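Entretenir et réparer les décorations de jardin en résine et en ciment

Les statues, les vasques et les petites fontaines restent dehors toute l'année, et on oublie souvent qu'elles demandent aussi un peu de soin. J'en possède dans mon jardin depuis longtemps, en résine et en ciment, et j'ai noté ici les conseils qui me servent le plus. Ce sont des gestes simples, avec des produits que l'on trouve dans toutes les maisons.

Reconnaître la matière

Avant de nettoyer, il faut savoir de quoi la pièce est faite. La résine est légère et donne un son creux quand on frappe doucement avec le doigt. Le ciment est lourd, froid au toucher, et il boit l'eau : une goutte posée sur une partie non peinte disparaît en laissant une tache sombre. Beaucoup de modèles mélangent les deux matières. Dans ce cas, je traite toujours la pièce comme si elle était la plus fragile, donc comme de la résine.

Le lavage de printemps

Je fais le grand lavage au mois de mai, quand les gelées sont passées. D'abord, brossez à sec avec une brosse souple pour enlever la terre et les toiles d'araignée. Ensuite, préparez un seau d'eau tiède avec un peu de savon noir. Une cuillère à soupe suffit pour 5 litres. Lavez du haut vers le bas, avec une éponge pour les grandes surfaces et une vieille brosse à dents pour les plis.

N'employez pas le nettoyeur à haute pression. J'ai essayé une seule fois, sur un hérisson en résine de la marque Dornura, et la peinture du nez est partie avec la mousse.

Rincez à l'arrosoir et laissez sécher à l'ombre. Le plein soleil sur une pièce mouillée laisse des traces blanches, surtout si votre eau est calcaire.

Contre la mousse et les lichens

Sur le ciment, une mousse légère peut être jolie et je la laisse. Si elle devient trop épaisse, je verse de l'eau très chaude dessus, en petite quantité, puis j'attend quelques minutes avant de frotter. Mettez des gants et des chaussures fermées. Cette méthode est seulement pour le ciment brut : la résine peut se déformer et la peinture peut cloquer.

Pour les lichens jaunes ou gris, l'eau chaude ne suffit pas toujours. Mouillez un chiffon, posez-le sur la tache et couvrez avec un sac en plastique pendant une nuit. Le lendemain, une spatule en bois les décolle assez bien. Je déconseille le vinaigre sur le ciment, il attaque la surface et la rend poreuse.

Recoller un morceau cassé

Une oreille, un bout de chapeau, une aile : ce sont toujours les parties minces qui cassent. Gardez tous les morceaux, même les miettes, dans une boîte fermée. Pour la résine, une colle époxy à deux composants tient bien dehors. J'utilise celle de Flisier, qui laisse assez de temps pour corriger la position.

Poncez très légèrement les deux faces et essuyez la poussière. Appliquez une couche mince, pressez, puis maintenez avec du ruban de peintre. Attendez 7 heures avant d'enlever le ruban, et une journée complète avant de remettre la pièce dehors.

Pour le ciment, je prépare un mortier fin : 200 grammes de poudre à réparer Pritard, et l'eau ajoutée peu à peu jusqu'à obtenir une pâte comme du yaourt épais. Il faut mouiller les bords de la cassure avant, sinon le vieux ciment boit l'eau du mortier et la réparation s'effrite.

Retoucher la couleur

La peinture acrylique pour l'extérieur convient aux deux matières. Faites un essai sous le socle, car la teinte devient plus foncée en séchant. Deux couches minces valent mieux qu'une épaisse. Terminez par un vernis mat, le vernis brillant donne aux visages un air de plastique. Le vernis Aguiar que j'achète se vend en pot de 1000 ml, c'est beaucoup pour une seule statue, mais il se conserve bien si on ferme le couvercle avec soin.

Passer l'hiver

Le gel est le plus grand ennemi du ciment. L'eau entre dans les petites fissures, elle gonfle, et le morceau tombe au dégel. Videz les vasques, retournez-les si possible, et posez les statues sur deux cales en bois afin que le socle ne touche pas la terre mouillée. Une housse doit laisser circuler l'air par le bas. Les pièces en résine qui sont creuses peuvent rentrer au garage, loin du radiateur.
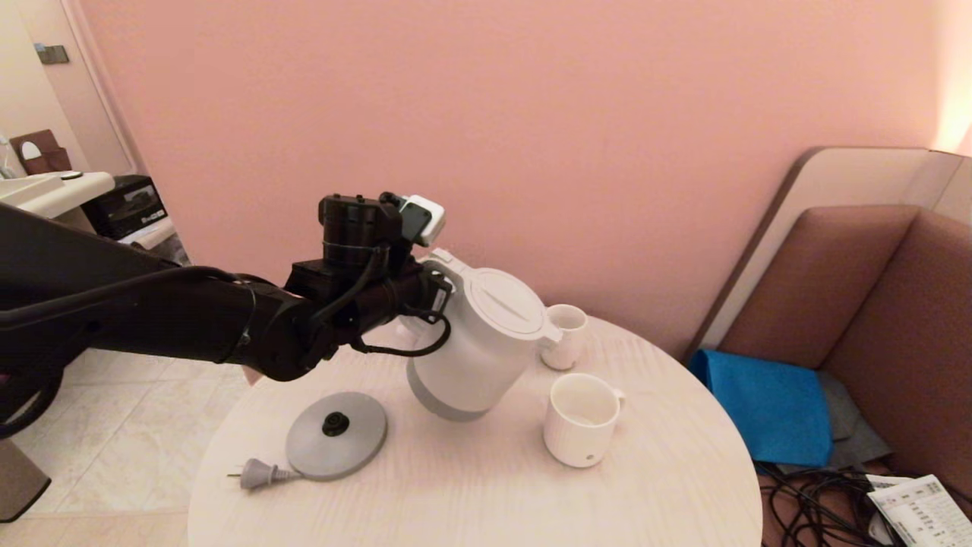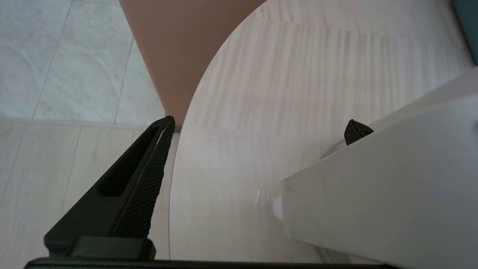
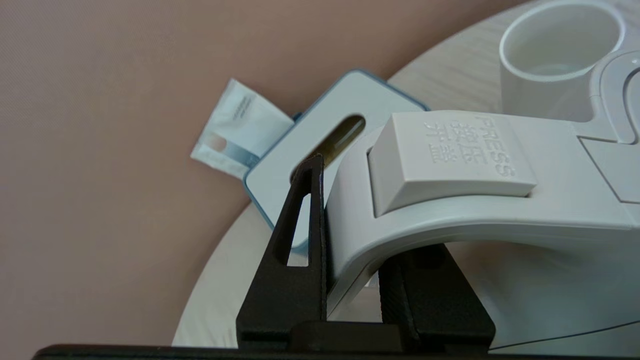
Une lectrice demande si l'on peut lester une statue creuse avec du sable, parce que la sienne se couche à chaque coup de vent. Oui, à condition de prendre du sable bien sec et de l'enfermer dans un sachet solide avant de le glisser par le trou du socle. Le sable versé directement garde l'humidité et finit par sortir sur la terrasse. Si la statue n'a pas de trou, on peut la fixer sur une dalle avec quelques points de mastic pour l'extérieur.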